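Glaze Workshop, Iltilberg
Notebook entry, May, morning session
Subject: crackle in batch 3061, red over the Stiltomora body

Batch 3061 was opened at 8:15. The kiln had been left closed overnight with the damper in, and the door was not cracked early. The firing log shows no interruption in the climb and a normal soak. The cones on the middle shelf agree with the controller. The cones on the bottom shelf are softer than they should be, as they were last time, and the lower element is to be checked before any further work is charged to the Padholm order.

The purpose of the batch was to compare two versions of the red glaze on the same clay. Version A is the standing recipe. Version B has part of the silica removed and made up with soda feldspar, which raises the expansion of the glaze and should bring on crazing sooner and more closely. A dry mix of 2000 grams was prepared for each version. Both were passed through the sieve twice and left to stand overnight before dipping. Version B settled hard in the bucket and required considerable stirring. A small addition of bentonite is proposed for the next mix.

Results as recorded at the bench:

Version A shows a wide, slow crackle, strongest at the center of each test piece and almost absent at the rim. Several pieces were silent on removal and began to ping while they were being set out. Counting of the lines has been put off until they have rested.

Version B crazed throughout and was already crazed when the door was opened. The cells are small. On the pieces dipped for the longer time the glaze has pulled away from the foot and left a bare margin, which is a fault of thickness and should not be charged to the recipe.

Stain was rubbed into half the pieces of each version and wiped back with a damp sponge. The iron stain sits well in version A. In version B it muddies the red, and the surface loses depth when viewed from across the room. It is suggested that version B be left unstained or given a thinner wash.

There remains the question of scale. The Padholm order is for washroom walls, to be seen at close range near the fixtures and at a distance from the door. A network that is handsome on a test piece in the hand can close up into plain texture from farther off. The workshop has tended to judge crackle at arm's length only, and the practice should be corrected.

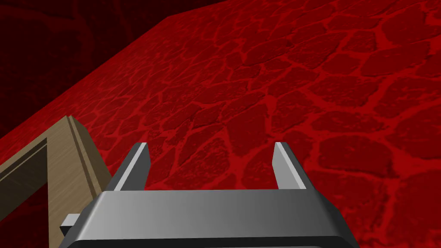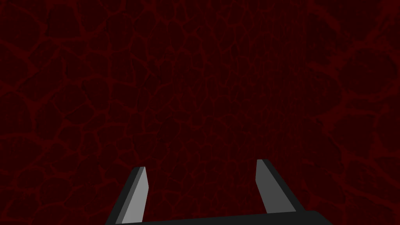 Dark red with a brighter red network, the cells uneven in size.
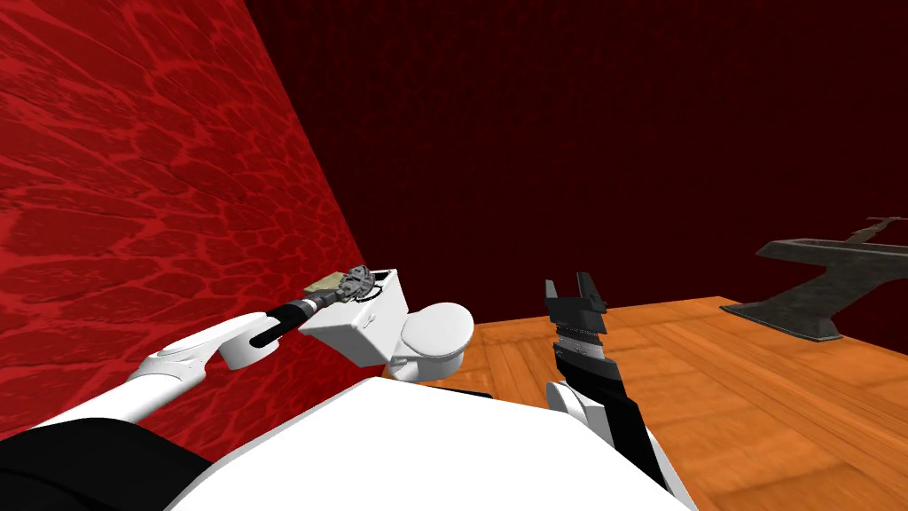
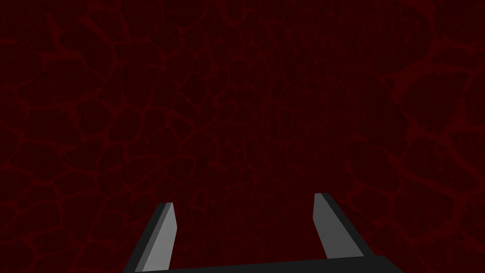
Elikem Nyarko disagrees with the reading of version A given above and has asked that the objection be entered in full. The wide crackle, he writes, is no evidence of a good fit, "only of a glaze that has not finished moving," and a piece that pings on the bench will go on crazing for weeks. He would not stain anything from this batch until it has been through the steam test, and he notes that a second, finer set of lines formed on the March pieces after they had been stained and signed off. Those lines stayed pale. The client noticed them before we did.

The objection is accepted. Staining of version A is suspended. Two pieces of each version will go to the steamer this afternoon, and the rest are to be kept on the north shelf, unwashed, with their labels facing out.

Materials. The present sack of feldspar from Sethi is nearly finished and 400 grams have been set aside from it, sealed and marked, for comparison with the new delivery. The last change of sack was not recorded, and it cannot now be established which pieces were made from which. Sack changes are to be written in this book on the day they occur — in ink, with the initials of the person opening the sack.

Outstanding:
Lower element and its connections, kiln 2.
Bentonite trial for version B.
Steam test, results to be entered on the facing page.
Reply to Padholm regarding grout color. They have asked for a dark gray and no sample has yet been sent.
New sponges.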